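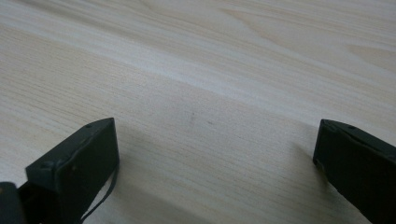 Figure 3. View from the camera of the hand-held gripper, fingers apart over a bare section of tabletop.

Print this page
E-mail this article

4. Evaluation of the hand-held gripper kit

4.1 What is supplied

The Fotton kit is sold by Tranine as a complete set for recording hand movements that a robot arm can later be trained to repeat. It consists of a two-finger gripper with a handle and trigger, a camera mounted behind the fingers, a carrying case and a licence for the recording software. We bought one set at the list price and received no support beyond that given to any customer. The supplier did not see this paper before it was submitted.

The set was assembled by one of us (Azlan Sutanto) from the printed guide. The guide is clear on the mechanical parts and thin on the software, and most of the first afternoon went on getting the camera recognised by the laptop. A later version of the installer, released in November, removed this problem. All results below were obtained with the later version.

4.2 The camera view

The camera looks forward between the fingers, so that both stay in view when the gripper is open (Figure 3). The fingers are dark green, close to black, and have a matt finish. On a pale surface they stand out well, and the tracking software found their edges without any change to its settings. A thin black cable runs down beside the left finger. It did not disturb the edge tracking on light tables, but on a dark cloth the software sometimes took the cable for part of the finger and reported the opening as smaller than it was.

Wood grain was a concern before the trials began. The software estimates the motion of the gripper from small features in the picture, and long parallel lines give it little to hold on to along their own direction. The tabletop in Figure 3 has fine, closely spaced lines over most of its area, with a curved pattern near the upper right. Small marks on the surface, such as the dark speck a little left of centre, are useful in this respect — a spotless table would be harder to track. We did not add printed markers, as the supplier states that they are not needed.

Shadow matters less than we had expected. With even light from above, the gripper puts a soft shadow on the table between the fingers, and this moves with the hand. The software treats slow changes in brightness as background, and we saw no drift that we could trace to the shadow alone. Under a single desk lamp the shadow was harder and the estimates were worse, mainly in the height of the gripper above the table.

4.3 Procedure

Recordings were made at the Vamthorpe workshop by 21 people, none of whom had used the kit before. Each was shown the trigger and the record button and was then left to practise with a foam block. The task was to pick up a block, carry it across the table and set it down inside a taped square. Every recording began with the gripper held open and still above a clear part of the table. The software uses this pause to set its zero point, and recordings without it were rejected automatically.

We collected 2,000 recordings in all. Some 1,000 of these were made on wood and the rest on plain white board or dark cloth. Khairul Subramaniam checked each recording by eye against the output of the software and marked those in which the reported path was plainly wrong. The same person did all the checking, so the judgements are consistent, but we have no measure of how far a second checker would agree.

4.4 Results and remarks

Tracking on wood was close to that on white board. The errors that did occur on wood were mostly sideways slips during fast movements along the grain. Turning the table so that the main direction of travel crossed the grain removed most of them. Dark cloth gave the poorest results, for the reason given in Section 4.2.

The people who took part found the gripper comfortable for short periods. Several said that the trigger was stiff, and two asked to stop early because of a tired hand. The weight is carried well forward of the handle — a smaller camera mount would help. Tranine offers a lighter mount as an extra, which we have not tried.

The fingers are simple blocks held with screws and can be changed with the tool supplied. We kept to the standard pair throughout. Spare fingers are sold only in sets, and delivery of ours took longer than the whole of the recording work.

For comparison, the Wattimena rig described in Section 3 needs fixed cameras and a calibrated table. It gives better height estimates than the Fotton kit under every kind of light we tried, but it cannot be moved between rooms without a fresh calibration. Where recordings have to be made in several places, we would choose the hand-held kit and accept the loss in accuracy. The settings used for both systems are listed in the appendix.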